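The Druson Migration

The shared drive at Nellano held three versions of the travel policy, and Huguette Texier had been told to delete two. She opened the permissions log first. Every edit since October carried the same account name: gcarre.

Gwenaël Carré had left the company before the log began.

She exported the entries and sent them to Tùng Tô in infrastructure. He replied within the hour. The account was active, belonged to no department, and had write access to 300 folders. It logged in at night, changed a line or two, and logged out. The edits were minor - a corrected phone extension, a dead link replaced, a form moved to where people looked for it.
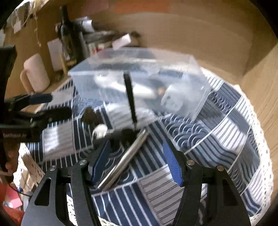 Tùng asked whether he should disable it before the move to Druson. Huguette said to wait until she had read the rest. She worked through around 50 pages that evening and found one error, a misspelled street in the Fleury office directory. She left it alone.

By morning the street was spelled correctly.

Killian Masson, who ran the migration, wanted a list of valid owners by noon. Accounts without an owner would be dropped. Huguette filled in the sheet row by row. At gcarre she stopped, checked the field definitions, and found that "owner" meant the person who answered for the content.

She typed her own name and saved the sheet. When she reopened it to send to Killian, the column header had been changed from "Onwer" to "Owner."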